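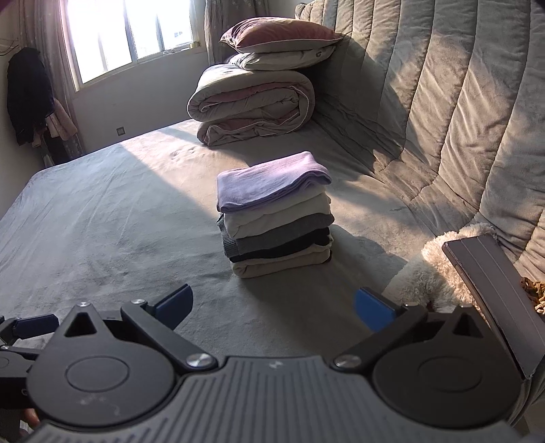
Comparing Two Finger Pad Sets on the Hand-Held Grippers

Posted 4/15/26

This post records the results of a comparison carried out in February between two finger pad sets for the hand-held grippers I use to record household tasks. Readers who follow these notes will recall that the earlier entry dealt with mounting and calibration. The present entry is limited to the pads, the linkage and the view from the wrist camera. Questions about the training software are left for another time.

The work was done in a furnished bedroom. I consider this a better place for such a comparison than a workbench. A bed gives way under the fingers, the fabric moves when it is touched, and daylight changes the exposure in ways that a lamp does not. A pad that does well on a hard table may do poorly on a fleece blanket, and the reverse is also possible.

Equipment

The grippers are held one in each hand. Each has a ribbed central body, black linkage arms and a pair of fingers with blue pads on the inner side. A camera looks forward over the body, so that both fingertips stay in view while the tool is being used. No robot arm was involved at this stage. The recordings are intended for later use on the Hustisora arm, whose wrist plate accepts the same linkage.

The first pad set was the standard one, supplied with the grippers. The second was ordered from Bukumberg, a small supplier that molds replacement pads in a softer compound. The soft pads arrived with no fitting instructions. Jolien Van Wijk, who has used them for longer than I have, advised seating the lower edge first and pressing upward with the thumb. I found this to be correct, and I recommend it to anyone fitting the pads without a guide.

Procedure

The task was folding and stacking clothes, including knitwear and thinner garments. Each episode began with one garment laid out on the bed and ended when it had been placed on the stack. Episodes in which the operator touched the cloth with a bare finger were rejected, as were episodes in which the fingertips left the camera view for longer than a moment.

A total of 736 episodes were recorded. Of these, 583 passed review and were kept. Recording took more than 180 minutes, not including the time spent changing pads and unfolding the clothes again.

The order of the garments was changed from one round to the next. In an earlier trial at Dedthorpe the order had been fixed, and the operator simply became better at the last items. Those results could not be used to compare anything.

Findings: grip

On thick items there was little to separate the two sets. A soft knit compresses between the fingers, and either pad will hold it. The difference appeared with thin cloth. The standard pads often closed on a single layer and let the second one slide, which left the fold open at one end. The soft pads picked up both layers more often, although they also tended to pull up some of the blanket underneath when the operator pressed down too far.

The soft pads have one clear fault. They release slowly. A light garment can stay against the pad after the fingers have opened, and it then shifts as the hand is withdrawn. The operator learns to pause before lifting away, and that pause becomes part of the recorded motion. Anyone training from such data should expect to see it in the result.

Findings: linkage

The linkage behaved well on both tools. One pivot screw on the left-hand gripper needed tightening during the second round, and I now check all of the screws before each session. The play it caused was small – enough to feel in the trigger, but not enough to be noticed when the recordings were reviewed.

Findings: camera view

The lens is very wide, and straight edges bend strongly toward the sides of the picture. This is acceptable for the task, as the area between the fingertips is the part that matters. Strong window light is a greater concern. With the gripper facing the window, the glass turns almost white. I had expected the automatic exposure to darken the clothes so much that the folds would be lost. In most episodes the folds could still be read. A fixed exposure setting, suggested by my colleague Shih, made matters worse and was dropped after one round.

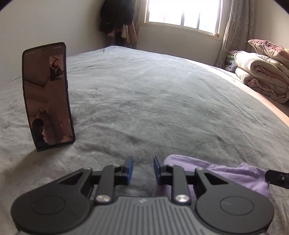
Recommendations

For general household recording I intend to keep the standard pads fitted. They release cleanly, they are simple to replace, and their failures are easy to spot in review. The soft pads will be used where thin fabric makes up most of the task.

Operators who plan to change pads during a session should recalibrate the closing width after each change. The soft compound is slightly thicker, and I lost the better part of one round by leaving the old value in place.

Further work

The next comparison will use the Hustisora arm with both pad sets, on the same garments if possible. I am particularly interested in whether the slow release causes the same trouble when the motion is slower and steadier than that of a person. Jolien Van Wijk has offered the use of a worn pair of soft pads, so that aging can be considered as well.

Corrections to the figures given in this post may be sent through the contact page. The review sheet listing the rejected episodes is available on request.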